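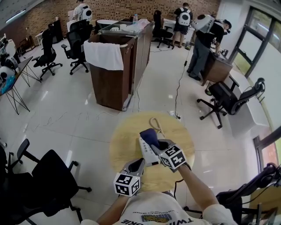 图1 圆桌桌面:成排灰色小键,远端是卷线

**Faizal Ngau**(楼主)

办公区公用座机的清洁和走线,想定一个固定做法。条件如下:

- 话机:Traner 2664,有线,白色机身,灰色按键
- 桌面:浅色木质圆桌,表面处理方式不明,采购单上没写
- 地面:白色亮面砖
- 清洁剂:库房里现有的是 Sirkuvik 中性喷剂,另有一桶异丙醇

主要问题在按键区。键与键之间的缝窄,普通抹布盖过去只能擦到键帽顶面,缝里的灰会被推到边上。第二个问题是卷线,线圈内侧积灰,整条抹过去只碰到外侧。

现在的做法是先擦键盘,再擦听筒,最后擦桌面。有人认为顺序反了,请讨论。

---

**卷线不打结**

顺序没有反,但漏了一步:断线。水晶头先从机身拔下来,再擦。线连着的时候一擦听筒就碰叉簧,每碰一次就是一次摘机。如果这台机设了久置摘机自动拨号,总机那边会一直收到空呼。

剩下的按从高到低做,听筒、按键、机身侧面、线、桌面。桌面放最后这一点同意楼主。

---

**灰键白壳**

不同意拔线。公用话机的听筒线水晶头每天拔一次,卡舌先坏。我们那层换过的线,故障原因大半是卡舌断了,插着松,听筒里有断续。

碰叉簧的问题用别的办法解决:听筒拿下来横放在桌上,用一根手指压住叉簧擦完机身,再放回。全程不到一分钟。

异丙醇不要碰键帽上的印字。丝印的会掉,激光刻的没事,先在 # 键上试。

---

**卷线不打结** 回复 **灰键白壳**

每天拔当然不行,我没说每天。每天干擦,每月一次湿擦,湿擦的时候拔。

用手指压叉簧的方法我试过,擦到叉簧根部那一圈时手指本身就挡着,等于没擦。

---

**半格抽屉**

问一个基础问题,干擦和湿擦用同一块布吗?

---

**灰键白壳** 回复 **半格抽屉**

不用同一块。干擦用绒面超细纤维,湿擦用平织的。绒面吸了喷剂再去擦键缝,会留毛。

喷剂喷布上,不要对着话机喷。送话孔进液以后声音发闷,晾干也不一定恢复。

---

**Faizal Ngau**(楼主)

补一张整体布置,走线部分请一起看。

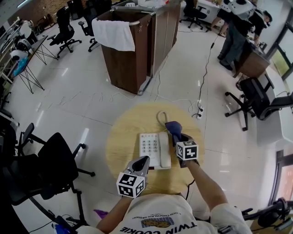
*本帖最后由 Faizal Ngau 于 21:40 编辑*

编辑内容:补充地面走线的说明,更正卷线长度。

话机放在圆桌上,键区在左,听筒在右,卷线从机身后面绕向桌子远端。桌子右侧地上是白色插排,黑色长线沿地砖往工位方向走。棕色高柜底部出来的几根白色细线也在地上,往圆桌这边延伸,目前没有固定。

数据:

- 卷线自然长度 329 mm,之前写的数有误,是把两端直线段重复计入了
- 厂家标的最大拉伸长度 3000 mm,没有实测

打算给地上的线加压线槽。候选是 Clavari 的半圆形地面线槽,背胶款。没决定的是亮面砖上背胶能不能粘牢,以及以后换布局撕下来会不会留胶。

---

**压线槽先生**

背胶款在亮面砖上能粘牢,前提是粘之前脱脂。那桶异丙醇正好用在这里,别拿去擦话机。

留胶是一定的。受热软化再撕会少一些,吹风机低档,沿一端慢慢起,不要横着扯。

还有,细白线和黑色电源线不要走一个槽。弱电和强电分开,这条在 Kiều 那栋楼验收时被挑过,返工了整层。

---

**卷线不打结**

329 mm 的自然长度配圆桌够用。问题不在长度,在卷线往桌子远端绕。人坐近侧拿听筒,线横着扫过机身后沿,桌上有什么都会被带倒。

建议把线甩到右边,跟听筒同侧。

---

**Faizal Ngau**(楼主) 回复 **卷线不打结**

接线口在哪一侧不由我定。线从右侧走,绕过机身之后反而多一个弯,弯的地方就是以后打结的地方。

---

**卷线不打结** 回复 **楼主**

打结跟弯关系不大,跟听筒每次挂回去时转的方向有关。同一个人习惯往一个方向转,线就越拧越紧。公用机使用的人多,方向互相抵消一部分,反而好。拧紧了就把听筒悬空垂下来,让它自己转回去。

或者加一个旋转接头。缺点是触点会氧化,时间长了有杂音。

---

**灰键白壳**

旋转接头不推荐。我们装过一批,使用超过 2 年以后陆续出噪声,最后全拆了。

---

**半格抽屉**

第二张图里柜子扶杆上搭着一条白毛巾,那条是擦桌子的吗?如果是,不建议和擦话机的布混。毛圈布掉絮,絮会卡进键缝。

---

**Faizal Ngau**(楼主) 回复 **半格抽屉**

毛巾只管桌面和柜面。擦话机另外用深蓝色的那块。颜色分开就是为了不混。

---

**压线槽先生**

颜色分开可以,但规则要贴出来,不贴的话一周之后就混了。我们是标签缝在布角上,写"话机""桌面"。贴纸洗一次就掉。

---

**灰键白壳**

再说键缝。布盖不进去的地方,用软的东西包住扁头往里探,沿键的行走一遍,再沿列走一遍。力只给到键帽开始下沉之前。听筒在叉簧上的时候按键不会拨出去,但有的机型按住某个快捷键会进设置,说明书里查一下。

牙签不要用,断在里面取不出来。

---

**Faizal Ngau**(楼主)

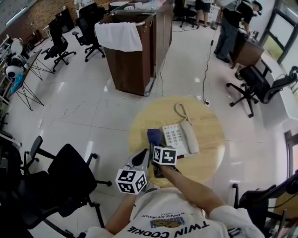 图3 听筒在位,卷线绕向桌面远端,深蓝色软物在话机旁

目前暂定的流程,有意见继续提:

1. 每天:干布,听筒不取下,只擦听筒背面、键帽顶面、机身上表面。
2. 每周:听筒取下横放,喷剂喷在平织布上,擦听筒全部、送话孔外围、叉簧周边。键缝按行再按列。
3. 每月:拔听筒线,线放在铺开的布上,一手拉开一段,另一手捏布顺着线圈走。插回时听到卡舌到位。
4. 桌面用毛巾,话机抬起,底部脚垫一并擦。脚垫下面的木面先干擦,喷剂不要积在那里。

桌子远端那边的地面插座单独处理,只干擦,盖板周围不喷任何东西。旁边往里走的黑色细线纳入线槽方案,和白色细线分槽。

---

**卷线不打结**

第 2 条和第 3 条的间隔可以。第 1 条仍然有意见:听筒不取下,耳朵那一面就没擦到,而那一面恰好最脏。每天只擦背面没有意义,不如改成隔天,取下来擦全。

---

**Faizal Ngau**(楼主) 回复 **卷线不打结**

每天取下来,摘机状态的问题又回来了。先按现在的执行,9 月底看键区和听筒的状况再改。

---

**灰键白壳**

第 4 条,脚垫如果是橡胶的,别用 Sirkuvik 那个喷剂,清水就行。我这边擦完有一台在木面上留了一圈印,到现在没去掉。

---

**半格抽屉**

那圈印试过橡皮吗?白的那种绘图橡皮,顺木纹擦。

---

**灰键白壳** 回复 **半格抽屉**

没有,明天试。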